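Take 79

Mebrat Alemayehu logged in to the Stavlow kitchen at the start of her shift and took hold of both controllers.
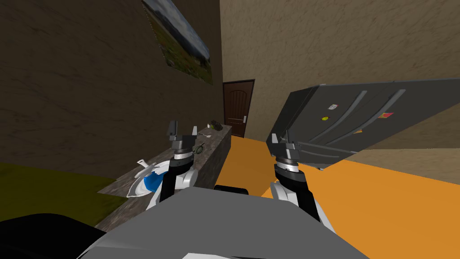
How many demonstrations does the task need?

The Zirberg contract asked for 1000, each one driven by hand from start to finish, with failed attempts stored separately.

She read that line again and started the next take. Right arm to the panel, contact, hold. Left arm raised and clear of the counter. The display reported a lag of 4 frames — inside tolerance. She eased the right controller back and the contact signal dropped out.

"Slip," she said into the headset.

"Log it," said Sauerland, two floors up. "Same as before?"

"Earlier. I came in too steep."

She typed the angle, marked take 79 as failed and reset the kitchen. Her own wrist ached at the angle she had just recorded. She wondered whether the policy would learn that too, and opened take 80.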